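Stumik kitchen handling project
Progress report for June, prepared for De Smet
From: Kyrylo Bondarchuk

First of all, thank you for your patience with us this month. I know you were hoping to read about the finished knife task, and I was certainly hoping to write about it, but we ran into a safety fault and I would like to tell you about it properly.

Baptiste Arnaud was going through the simulator logs when he found that the arm had closed on the blade instead of the handle in 12 of 300 runs. In 2 of those it then went on and lifted the knife, with our force limit doing nothing at all to stop it. It took us a good while to find the cause. When we moved to the new Jisley scene files, the knife model came in with its grasp point turned end for end in certain starting poses, and the force limit had been left switched off after an earlier test. That second part was my oversight, and I am sorry for it.

We have corrected the model, and the limit now loads with every scene and can't be turned off without both of us signing for it. Baptiste is repeating the full set on the marble counter layout, with the other household things left in place. 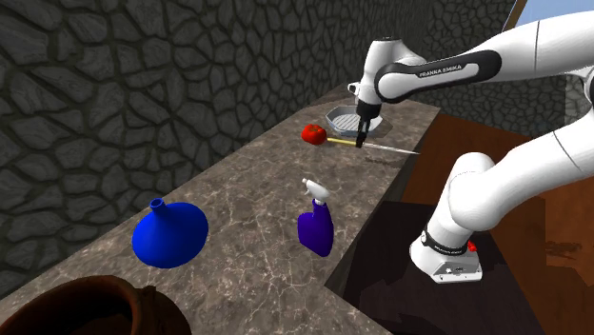
Simulated Franka arm with the gripper over the handle end of the knife.

No hardware work with blades will begin until we have 100 clean runs in a row. That pushes the Flavomska demonstration back, and I would be very glad to talk through a new date with you whenever it suits. Our spending is still within the plan you approved.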